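**Dog keeps nicking the cat's toys – give up or keep separate?**

**latdale_lou** · 09/05/2024
Our spaniel has decided every cat toy in the house is hers. I've moved them up two shelves and she just sits underneath and moans. Anyone cracked this?

**Stulter_Stan**
Give up. Ours share everything and the cat couldn't care less. You're making work for yourself.

**aracelifigueroa**
Can't agree with that, Stan! Small balls are a proper choking risk for a spaniel. My sister's dog swallowed one and the vet in Livton charged her £273, and that was before the follow-up.
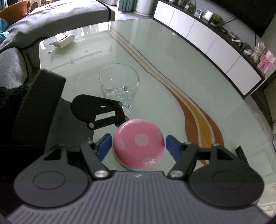
What worked for us was a stairgate with a cat flap in it. Cat toys live upstairs, dog toys live downstairs – took her a fortnight to stop sulking about it.

**Stulter_Stan**
£273 is steep, but one dog swallowing one ball doesn't mean we all need gates. Buy bigger balls.

**latdale_lou**
The cat won't touch the bigger ones, I've tried. Araceli, which gate was it? Ours would need to go round a banister.

**aracelifigueroa**
Swanson, the tall one. Bit fiddly to fit (I swore a lot) but it does come with banister clamps. Measure the gap at the bottom as well as the top, ours was wonky.

**Stulter_Stan**
Fine, but I'm not climbing over a gate at 2 in the morning for a wee.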